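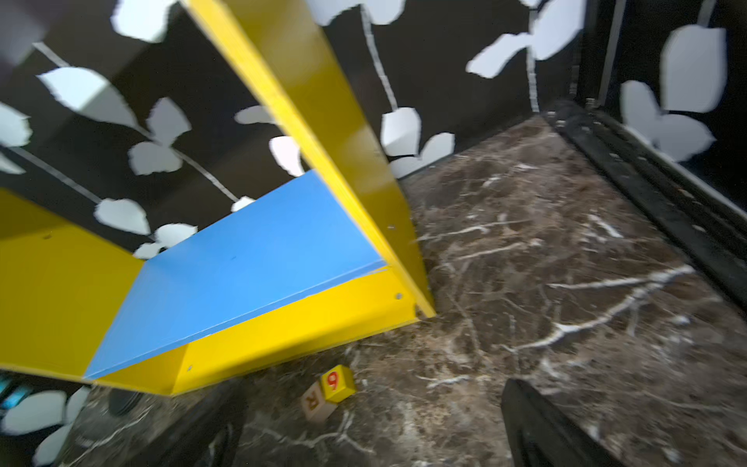
Yellow and blue kids' shelf against dark leaf wallpaper: what to put on it, and where to keep the microphone

Prirundale Neighbors Help Board > Home and Family > Storage
Posted 18 October 2024
Viewed 1,134 times

leafy_corner_mom

Hello everyone, and thank you in advance for reading all this, as I do tend to go on. We're putting together a little reading corner with one of those small children's shelves, the kind with yellow sides and a blue shelf board, and I'm so pleased with how cheerful it looks against our wallpaper. The paper is black with big pale leaves and vines. My sister thought I'd lost my mind when I picked it (she's a beige person, bless her), but the yellow just sings in front of it!

My trouble is that the corner has to do more than one job. My daughter reads stories out loud for her cousins over in Talpur and we record them, so there's a light blue microphone on a short black stand that needs to live back there too. Right now it stands in the back corner, a bit to the left of the shelf. It has a nice heavy-looking round base, but the floor is that polished brown marble look with the white veins, and I worry about someone bumping it when they reach for a book.
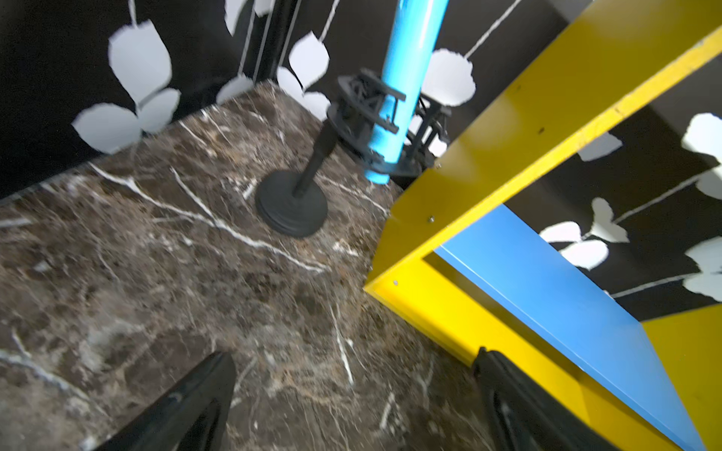
The things I can't decide

Should the microphone go on the top shelf board, or stay on the floor? The top would get it out of harm's way, but then I lose the best spot for picture books, and the side panels come up past the top board in those rounded ends, so I don't know if it would feel crowded.

I'd also love to know what you would do with the little screw holes along the yellow board at the bottom. You notice them once you're sitting at floor level, and floor level is where we spend most of our evenings.

Then there's the laptop. It's a white one and it ends up lying closed on the floor in front of everything, along with the letter blocks, and I would dearly like it to have a proper home. I also have a round metal plate with bolt holes leaning against the wall behind the microphone, and I suppose that should go to the garage before I get attached to it.

We have 105 picture books in boxes, and I know they won't all fit, so please be gentle with me on that one.

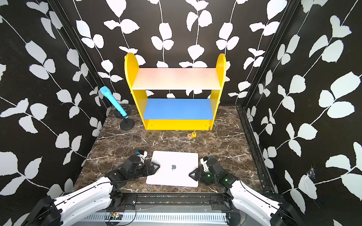 porchlight_gran

What a lovely corner! I raised four readers and I've set up more of these little shelves than I can remember, so let me tell you how I'd go at it.

I would leave the microphone on the floor. A child's shelf gets tugged and leaned on all day long, and anything on the top board is going to get a ride sooner or later. If you're nervous about the smooth floor, put a small rug under the stand. I bought a wool one for $28 and it has helped with the echo as well, because a hard floor and bare walls will make any little voice sound like it's coming from a stairwell. Keep the cord along the wall if yours has one.

For the books, bring out a dozen or so and keep the rest boxed, then swap them when she gets bored. Mine got swapped at the start of the month, mostly, until about March when I'd forget. Put the heavy ones on the blue board. The top is a soft whitish color with a little pink in it and it would be a shame to bury that, so I'd just stand 2 favorites up there facing out.

The laptop should come up off the floor altogether. Even closed, it's a thing people step on. A wall pocket or a drawer in the next room would do, and she can fetch it when it's story time. Blocks can go in a basket beside the shelf.

prerance_street_dad

Screw holes: look in the bag of parts first, sometimes there are caps. If not, stick-on covers from the hardware store, Sovasico makes a yellow. Don't fill them if a screw is supposed to go in there!! Check the instructions. Also fasten the shelf to the wall if you have a climber.

leafy_corner_mom

Thank you both so much, I've been grinning at my phone all morning. The microphone is going to stay on the floor to the left, and I've promised myself a rug before the next story. I dug out the instructions too, and I need to go over them with a cup of coffee before I cover up anything. The top board will be for favorites facing out, just as you said, once we can agree on which ones they are. She wants six.

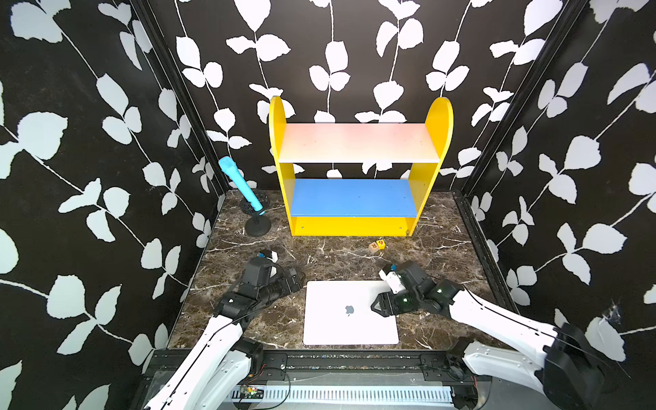

Shelf with both boards empty, microphone to the left, and a letter block on the floor in front.

porchlight_gran

Six is fine if they're thin ones, dear. Let her have them.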